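Pletdale Library to Lend Kitchen Appliances Starting This Month

By Maribeth Layug
October 8, 2025

The Pletdale Public Library will begin lending small kitchen appliances to cardholders this month, adding 84 items to a collection that until now has been limited to books, discs, board games and a few garden tools.

The appliances include slow cookers, rice cookers, hand mixers, food scales, waffle irons and toasters. Most were bought with money left over from the summer reading budget. The rest came from Sallari, a housewares store on Mill Street that closed its showroom in June and gave the library its unsold floor models.

Library director Lorna Ocampo said the idea came out of a survey mailed with water bills last winter. The library got 1152 replies, and kitchen equipment was the most common request after longer evening hours.

"People told us they want to bake or can tomatoes once or twice a year and have no place to store the equipment the rest of the time," Ocampo said. "We have shelves in the basement that were holding old magazines. The magazines are gone now."

Items can be borrowed for seven days and renewed once if no one else is waiting. Borrowers must be 18 or older and sign a one-page form at the front desk. Late fees are $1 a day. Appliances have to be returned clean and dry, in the bin they came in, during staffed hours. They cannot be left in the book drop.

Noel Quiambao, who runs the circulation desk, said each bin will have a laminated card listing the parts inside. A missing lid or beater will be charged at cost.

"We tried it with the board games and it cut down on arguments," Quiambao said.

The library will not lend knives, deep fryers, pressure cookers or anything that burns fuel. Ocampo said the town's insurance carrier asked for those limits and for a yearly check of every cord and plug. Arnel Galang, who repairs appliances at Kubíček on Depot Road, has agreed to do the checks for a flat fee.

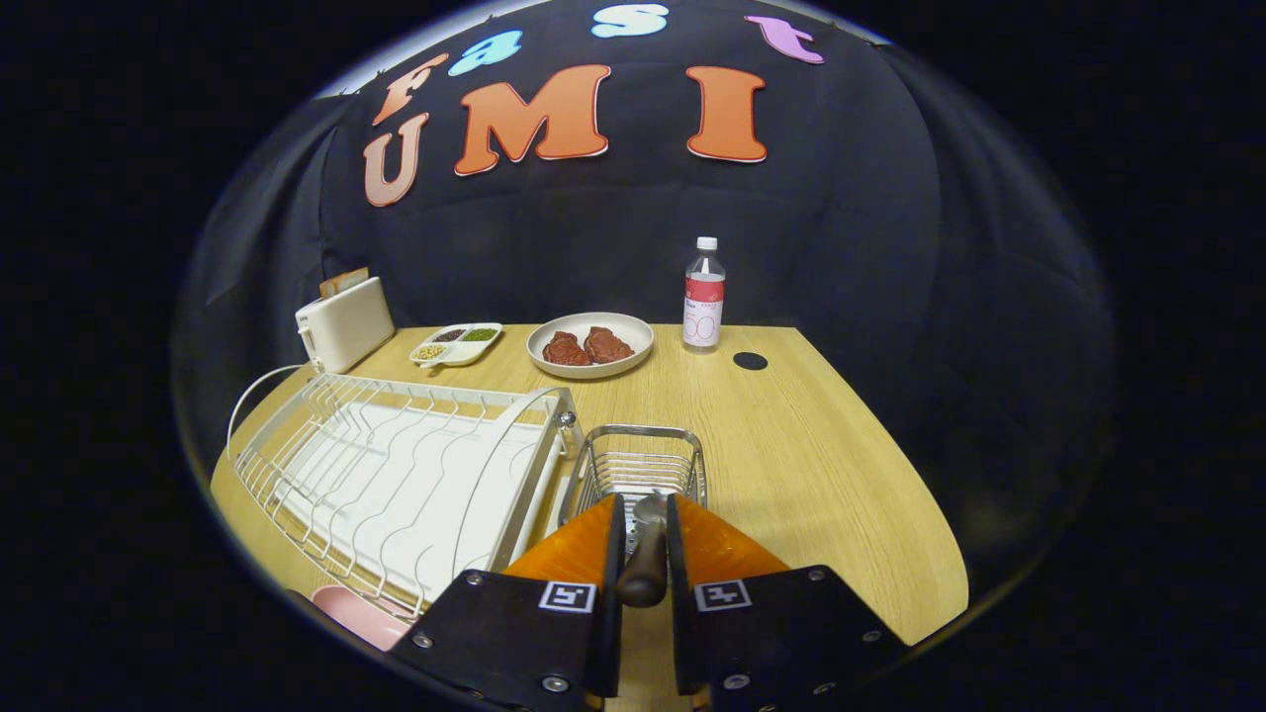

Galang finished the first round last week and rejected 15 items, most of them for worn cords or loose plugs. He said borrowers should look over an appliance at home before they turn it on, and should unplug it when they are done. Toasters need some thought about placement, he said. A light-colored one with rounded corners, like the white model shown with a slice of bread in its top slot, can go on any flat table, but the cord should run along the side where no one will catch it with an elbow. Crumb trays should be emptied before the bin is returned.

Fadwa Ramadan, a Pletdale resident who teaches a bread class at the senior center, said she plans to borrow a stand mixer for her next session. The library has two, and both already have waiting lists.

Reservations open at noon on the library's website and at the front desk. Cardholders may have one appliance out at a time.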